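We use cookies to remember your reading settings and to count visits. Accept | Manage preferences

The Fourth Bracket

Lenni Honkanen kept the log in a school notebook because the workshop laptop was always running something. The entries were numbered. He did not date them. Entry 201 read: "Left finger, bracket four. Simulate before cutting."

The workshop was the back half of a unit on Stesby Road, shared among people who paid by the month and left notes for each other on the drill press. Lenni had the bench under the window and a shelf and a half. The arm was bolted to the bench. He had bought it from a packaging plant in Beltendale that was closing a line, and it had arrived on a pallet with its cables cut flush at the base. Rewiring it took from January until the heat came on in the mornings only.

The gripper was his own. He had drawn it, thrown it out, and drawn it again.

1. Model

The first three brackets had failed in the same place, at the inside corner where the finger met the linkage. Bracket one cracked on the bench. Bracket two cracked on the floor, which Lenni counted separately. Bracket three held for 50 cycles and then opened slowly, like a door in a draft, and let a mug go.

The mug had belonged to his sister. It was from the Valtonen ferry terminal and had a picture of a boat on it. He wrote down the mass of the mug, the height of the fall and the closing force, and under "remarks" he wrote "replace," and then sat for a while with the pen.

Bracket four had a larger radius at the corner and two more millimeters of wall. He moved the mounting holes inward to suit. The finger gained eleven grams. He entered the new mass in the model file, checked the joint limits, and found one of them still set for bracket two.

2. Scene

He had built the simulated kitchen over several evenings from whatever free parts he could find. The stone texture was called Cenier and was much busier than he would have picked. He left it in on purpose. His sister's counter was busy too, and the vision code had to find the edge of a thing against all that or it was no use to her.

She had not asked for the arm. She had asked, once, on the phone, if there was a trick to picking up a cup when your hand would not close all the way. He had said he would look into it. That was two winters back. She had since gotten a cup with two handles and did not bring it up again.

He loaded the scene at ten at night with the big lights off. He gave it a plain white cup, open at the top, no handle, and set the fingers to come in on either side. He stopped the run partway to check clearance, and turned the view until he was looking down past the gripper into the cup.

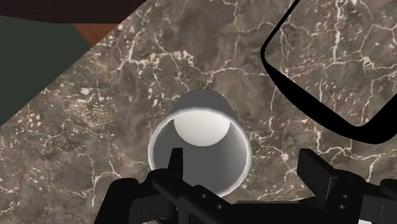
3. Run

He set the batch for 100 trials with small changes in the starting position and went to wash his coffee cup at the utility sink. When he came back it had finished 31. He watched four more at full speed. The cup went up, stayed up and went down. On the fifth it went up tilted and he leaned to one side in the chair.

The count at the end was 94 held, six dropped. All six had started with the cup farther from the arm than she would ever put it. He noted that, crossed it out, and wrote: "She might."

He widened the range and ran it again. Then he changed the approach angle by two degrees and ran it again. A man named on the rental sheet only as Unit C came in for a clamp, looked at the screen, said "Cup," and left.

By the time Lenni stopped, the total across all batches stood at 1,957. He copied the number into the notebook and checked it against the screen. The worst load at the inside corner was well under what had split bracket three. Simulated plastic does not have a bad layer in it, and he wrote that down as well.

4. Cut

The printer took until morning. He slept in the chair with his coat over him and woke when the fan changed pitch.

Bracket four came off the plate with one stringy edge, which he took down with a file. He fitted the brass inserts with the soldering iron. One went in crooked. He pulled it, let the hole cool and did it over. He torqued the screws, marked them with paint, and opened the drawer where he had been keeping the new mug.

It was the same mug. He had written to the terminal shop and they had posted two. The boat was a slightly different blue.

He put it on the bench, handle turned away, and set the speed to ten percent. Then he called her. It was early, and she answered on the second ring.

"Are you near your computer?" he said.

"I'm in bed, Lenni."

"It can be the phone. I'll point the camera at it."

He heard her sit up. He propped his phone against the vise, checked that the emergency stop was where his left hand expected it, and opened the notebook to entry 202.

"What am I looking at?" she said.

"Bracket four," he said, and pressed start.

Comments (3)

marlow_t: The crossed-out line got me. I have a drawer of failed brackets myself and none of them were for anyone.

Pia: Did it hold? I know, I know. But did it hold?

gantry77: Inserts should go in with a press and a guide, not freehand with an iron. Good story otherwise.

More short fiction

Salt on the Intake
The Night Dispatcher
Two Keys for the Pump House
What the Surveyor Left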